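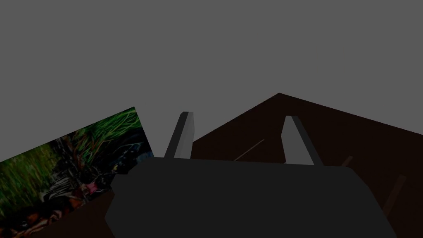
Gray backdrop, dark brown tabletop.

Five Records That Kept Our July Going

By Reshma Mabaso

I spent most of July with my headphones on, and I regret none of it. The month opened with "Glass Orchard," the second album from Covis, and I played it four times before I even made coffee. Jhun Calimlim sings lower than he did on the debut (so much lower that I checked the credits!) and the drums have real weight now. The title track runs close to seven minutes and I wouldn't trim a second.

Then came Fokar, the duo of Hường Tạ and Kianoush Mohammadi, with an EP called "27." Four songs, all synths and handclaps, recorded in a rented room over a tire shop. "Door Money" is the one you'll hear everywhere, but stay for "Slow Bus," where Tạ lets her voice crack on the last chorus and leaves it in. I yelled out loud on the train. 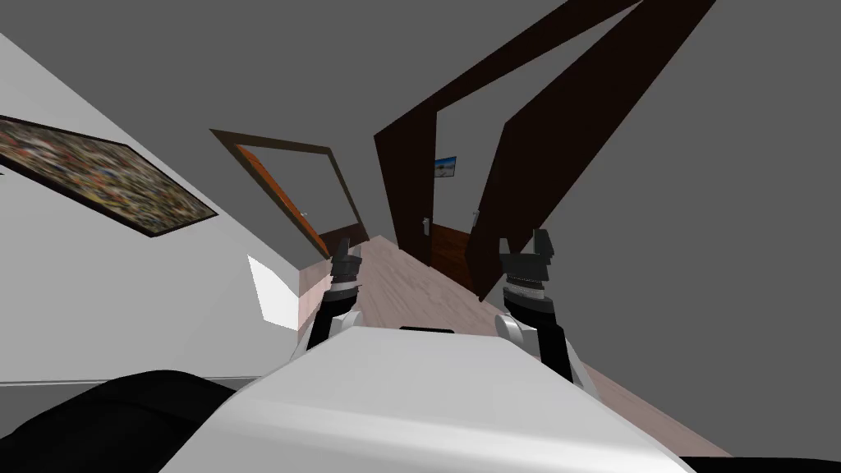
The quiet ones

Nosipho Rampersad has been writing for other singers for years, so hearing her alone with a guitar on "Letters to Shabalala" feels like a present. She cut it from 681 voice memos, by her own count, and a couple of them made it onto the record untouched. You can hear a kettle on track three. I love that kettle.

Favau went the other way and hired a string section. "Low Water" is big, slow and a little strange, and the cellos come in so late on the opener that I'd stopped expecting them. 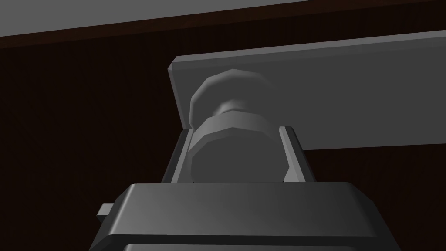

My last pick is a live set, also from Rampersad, taped at a hall that holds 2,444 people and sounds like every one of them knew the words. The between-song talking is as good as the songs, especially a long story about a missed ferry that she never quite finishes. Play it loud, with the windows open if your neighbors can stand it. Mine have started asking for titles.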